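Stolov wrist guard and stop kit
Posted in August by Khairul Manurung

If you're running the Stolov gripper over a glass table, please read this before you click buy, because we've had a fault and I'd rather you heard it from me! On firmware 19 the force limit can drop out after a stop and restart. The fingers then close at full grip, whatever you've set. Ours did it on a ripe mango (RIP mango) and it made a right mess of my sleeve too. 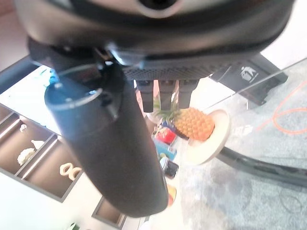

EDDALE, August – The fix is in every kit we ship now. You get the new wrist guard, a stop button on a five metre lead and the Harju limiter board, which holds grip at 40 newtons even when the controller forgets. I've been putting it through fruit on a plate, pineapple included, and I'm pretty chuffed with the little thing.

Already got a kit? Check the sticker inside the lid. Anything under batch 41 needs the board swapped, and we'll post you one free. Until it turns up, keep your hands well clear after a restart and run the Vimarness self-check first – it's slow, I know, go make a cuppa. Two-armed setups need a board on each side, so tell us when you order.
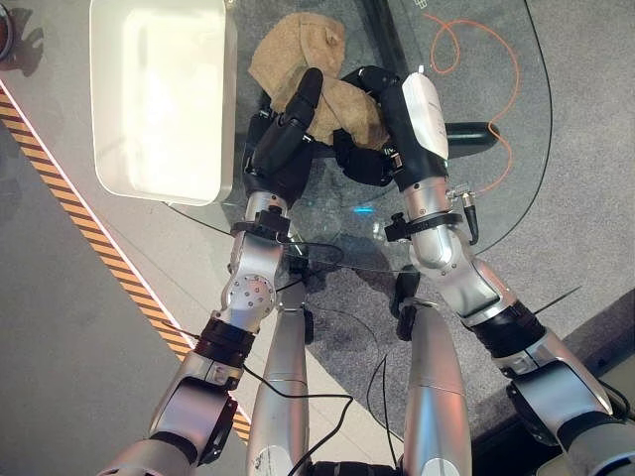
Both hands on the cloth, glass table.

Fits all Stolov wrists except the short-collar one. I'm still working on that bracket, so email me if you want to go on the list.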